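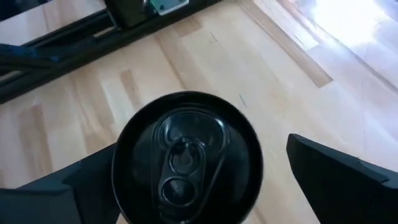
Domingo, 18 de julho de 2021

Tarefa da lata, por teleoperação. A Jaqueline conduziu de manhã, eu à tarde. Ficaram gravadas 70 demonstrações, cerca de 60 aproveitáveis.

A lata preta fechada dá reflexo na tampa quando entra sol. Repetir com a persiana baixada e comparar.

Abertura inicial da garra: 80 mm. O Farzad pede aproximação mais lenta no fim. Falta rever o atraso do comando com ele.

Entradas recentes
Pullholm: calibração do punho
Guiar o braço à mão, notas
Gruto: troca dos dedos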